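How to Read a Theme Park Expansion Notice Without Getting Carried Away

Every time a park files paperwork, the fan sites announce a new land by dinner. I have been reading these filings for a long time and most of them are about drainage. If you want to know whether something is really coming, you need the notice itself and some patience. A concept sketch posted by an account with a castle for an avatar won't get you there.

Step 1. Find the original document.

Go to the town or county website and look under planning, zoning or public works. Search by parcel number. Parks love to file under a holding company, so a search for the park's name will often come up blank. The land next to Gudeta, for instance, was filed under Biseck for years, and people kept writing that there was "no activity" on it.

Step 2. Check what kind of permit it is.

Grading, utilities and stormwater permits let a company move dirt. They don't commit anybody to a ride. A building permit with a foundation plan is worth more. A height variance is worth more still, and I would get mildly interested at that point.

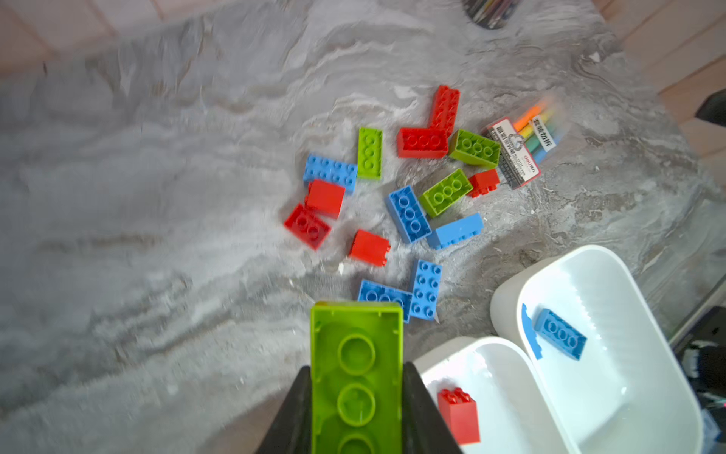 Step 3. Draw the site plan to scale.

Most plans give you a scale bar, and most rumor posts ignore it. Print the plan, measure the show building, and compare it with one you have walked through. If graph paper bores you, block it out with something chunky. Big red, blue and green toy bricks on a marbled mat will do, and a 2x4 can stand for whatever footprint you like as long as you stick with it. The Didgate filing was supposed to hold a coaster, a hotel and a dinner theater. Laid out at scale, it held the hotel and its parking.

Step 4. Read the attachments.

Traffic studies are dull and they are where the truth leaks out. Look for the expected daily trips and the parking count. The Didgate study listed 371 new spaces. That is a hotel number. Leonora Dizon, who posts scans of these on the Flelon board, has been saying so since August and got called a killjoy for it.

Mark up a paper copy as you go. I use one color for facts stated in the filing and another for anything I am guessing at. By page 16 you will usually see a lot more of the second color than you expected.
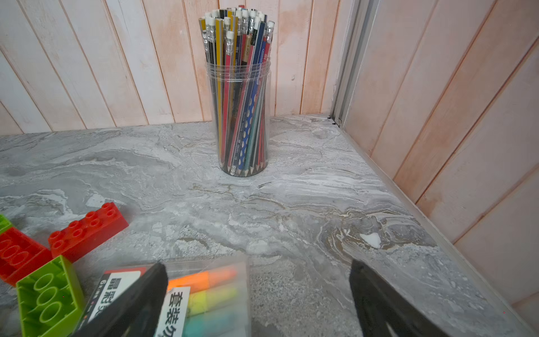
Pencils for marking up, packed into a clear jar.

Step 5. Look at the dates.

Permits expire. Some can be renewed over and over without a shovel going in. Write down when the permit was issued, when it lapses, and whether it has been extended before. If it has, treat the new one as a placeholder.

Step 6. Ask the clerk.

Call or email and ask whether any related applications are pending. Keep it short and use the file number. Jaruwan Wongsuwan tried this on the Gudeta parcel and got a 103-page packet back, nearly all of it about a retention pond.

What about leaked art?

I give it no weight. Companies pay for drawings of things they never build, and some of the "leaks" were drawn by fans to begin with. If a picture shows up with no filing behind it, save it if you like it and go back to Step 1.

Last updated 10 December 2014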